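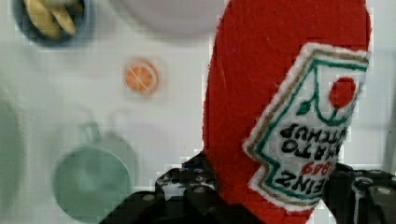
The tabletop manipulator developed at the Rakthorpe shared workshop began as a private project, and its principal builder, Ankit Negi, continues to fund most of it himself. Mr. Negi received this publication at the workshop one afternoon in December. He explained that he selects soft items for grip trials, among them a red plush ketchup bottle with an embroidered label, which the two black fingers hold between them above the white table. "A rigid block tells you very little," he said. "Cloth gives way, and you have to decide how far you will let it."

The fingers are moved by jointed links held with ordinary screws. Mr. Negi stated that the first set, cut from sheet stock at home, took 8 weekends to complete and was discarded. The present design, which he calls Haltach, can be taken apart with a single driver. Spare links are kept in a labeled drawer, and members may borrow the drawings on request.

Asked about cost, Mr. Negi said that he had set himself a limit of $200 for each hand, not including motors. "I went over it on the first one," he said. "I have kept the receipts." He added that the workshop charges no fee for the bench, although members are required to clear it by 9 p.m.
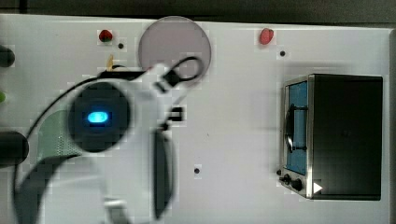
Cable routing has occupied Mr. Negi for much of the winter. He described two earlier arrangements, both of which pulled at the connector when the wrist turned. On the white gripper, a thin black cable runs up one side, crosses above the dark housing with its blue light, and finishes in a small loop. "I would like that loop to be shorter," he said. "It is the next thing on my list." He also intends to revise the tasks set out on the table, where a black toy microwave stands well apart from the gripper. Its curved door handle, he noted, calls for a different approach from anything soft.

The control software, named Vustau, was written by Mr. Negi in the evenings and has been revised twice. He has asked the Adebisi makers' group to review the portion that limits closing force. Their comments are expected after the holidays, and he does not plan to add a second camera until he has read them.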